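**Product news: the Hailu hand-held gripper set**

Gornbridge has added the Hailu set to its rental list for January. It is a pair of hand-held grippers with a camera, made for recording household tasks that a robot arm will learn later. Customers in Noltongate can collect it from our Callmont counter. 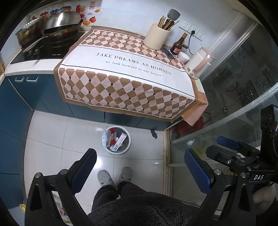 *Hailu grippers with blue finger pads, at work in a home kitchen.*

We tried the set for 10 days. The pads hold small things well, but the wrist becomes tired after long use, so we advise short sessions. The rental costs 121 pounds per week, and 2 spare pads are included. Please book at least 6 days before you need it.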